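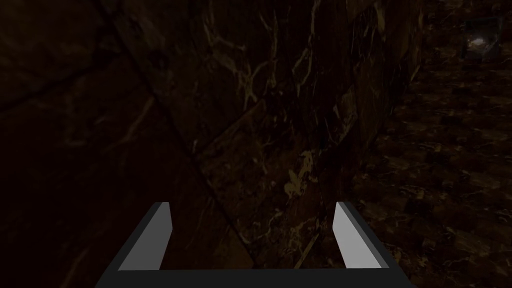
Gripper view in the marble room, fingers open.

I use the Preltell teleoperation kit since June, and I want to write a fair review for people who must record demonstrations and do not have a big budget. The kit has two hand controllers, a headset and the license for the simulator. I bought it from Rundale, and it arrived complete.

Installation took me one evening. The manual is clear until the calibration chapter, where two steps are in the wrong order. You must set the arm length first and the hand rotation second. If you do it as printed, the right wrist is turned a little and you will correct it with your own wrist all day, as I did.

The controllers are light and the trigger is good. It closes the gripper in proportion to your finger, so you can take a thing softly. After 41 demonstrations my thumb was tired but my hands had no pain. With my old Edcombe controllers I stopped after 12.

The weak point for me is the view from the gripper. When the hand is close to a big surface, you see only this surface, and in the dark rooms it is difficult to judge the distance. I chose brown marble for the walls and the floor because I wanted varied backgrounds in my data, and I paid for it with many lost minutes. Please turn up the lamp setting before you begin — the default is too low for such materials.
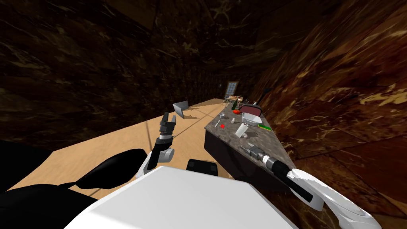 From the head you understand the room much better, and I now do all the large movements with this view. The image is strongly curved at the sides, so straight walls lean, but after two days I did not notice it. A granite counter with a pan, a bottle, a sponge and a paper towel roll is a good place to practice, as each thing wants a different grip. Small things are still hard. I moved to the wrist view only for the last part of the reach.

Recording is simple: one button starts, the same button saves, and a long press deletes. I would like a sound for the delete. Twice I removed a good demonstration and noticed it only in the evening.

The export works with the Barroso training scripts without any change — this saved me a lot of work. A long session needs 8 minutes to export on my computer, and the program cannot record during this time.

I give four stars from five. A corrected manual and brighter default light would bring the last one.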